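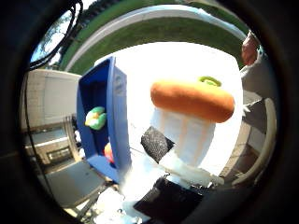 Speaker notes, "Can It Do the Dishes Yet?"
Kamran Bangash, 2020-09-22
30 minutes including questions. Keep water on the left side, you gesture with the right.

OPENING (2 min)

Thank the hosts. Do not thank them twice like in November.

Start with the question, because everybody asks it at weddings. You tell someone you work with robots and they say, great, when can it fold my laundry? Pause. Say: I have been hearing that question for my whole career and my answer has always been five years. I'm very consistent.

Hands up, who here owns a machine that does a chore? Wait for the vacuum people. Then point out that the dishwasher people didn't raise their hands. A dishwasher is a robot that got good enough for us to stop calling it one. It also makes you load it, and loading is the part I want to talk about.

PART ONE: PICKING UP A CARROT (8 min)

Putting things away is most of housework. Toys go in the bin, cans go in the cupboard, socks go wherever socks go. On a shop floor it's the same job with worse lighting: parts out of one tote, into another, all shift long.

Carrot slide. Plush, orange, fuzzy, green on top. It's lying across the fingers and the hand has it. Let them enjoy it for a second, people like the carrot.

Then the bad news. A plush carrot is close to the friendliest object you could hand a machine. Squeeze it too hard and it forgives you. Grab it off center and it sags a little and comes along anyway. The bin is blue, the carrot is orange, the surface is white. You could not ask for a clearer difference between the thing you want and the things you don't.

Now swap in a real carrot, wet, out of a bag with nine others. Or a wine glass. Or the lid of a yogurt. Same motion on paper. (Do the yogurt lid bit with the actual lid, it's in the jacket pocket. CHECK JACKET POCKET.)

Point at the white surface. It's in full sun and it's close to pure white, and so is a good part of the hand. Your kitchen does this at four in the afternoon and you squint and carry on. A camera near the fingers gets a white blur where the edge of the table was supposed to be. People ask me why so many demos happen indoors with the blinds down. Sun is why.

Ask the room: there's a person's hand up there on the right, near the green top. Would you let go? Would you walk off and get a coffee? Take a few answers. Somebody will say yes. Ask what they do for a living.

PART TWO: WHAT THE NUMBERS SAY (8 min)

Switch to the Draltuden trial. Background for anyone new: Draltuden is a parts warehouse that tried a Meven arm on one job, moving soft packs from a bin to a tray. One job. Nice soft packs.

Best day they had was 108 picks before a person had to step in. Applause is appropriate. Then say that the woman on the next bench clears that before her first break and also answers the phone.

Stops averaged about 6 minutes each. Some of that was the machine thinking it was still holding something. I have a lot of sympathy. I've walked into rooms with that feeling.

Don't be mean about Meven here, two of their people will be in the audience and they were generous with the logs. The arm did what it was sold to do. The brochure said "handles everyday items" and the trouble was with "everyday."

If time, the Forora story: a home trial, one family, the machine puts away toys every evening. Worked well. The family then mentioned they'd been picking up the small toys first so it wouldn't get confused. They had also moved the rug. And stopped buying the crinkly snack bags. By the end they had the tidiest living room on the street and most of it was their doing. Skip this if running late, it always gets a laugh but it takes forever.

PART THREE: SO, YET? (7 min)

Give them a straight answer, they came out for one.

Floors: yes. Lawns: yes, if your lawn is boring.
Same box, same place, all day: yes, and for decades.
Soft stuff into a bin, someone nearby: some days. Jatoi runs a line like this and seems happy, but Jatoi picked the stuff.
Dishes out of a sink: no.
Laundry: no. A towel, on a table, by itself, slowly — fine, a towel.

What I'd tell a shop owner: look at the job with the least variety in it and start there. Budget for the person who'll stand next to it. Count the stops as well as the picks. If a vendor shows you a video, ask to see the next one they shot.

What I'd tell a family: buy a bin. Any color.

QUESTIONS (5 min)

Likely ones:
Will it take my job? — Depends if your job is 108 soft packs. Be kinder than that in the room.
What about the humanoid ones? — Same fingers problem, plus falling over.
When, then? — Say five years. Wait for the laugh. If they don't laugh, they missed the opening, say thanks and sit down.

Get the clicker back from whoever runs the desk. Return the yogurt lid to jacket.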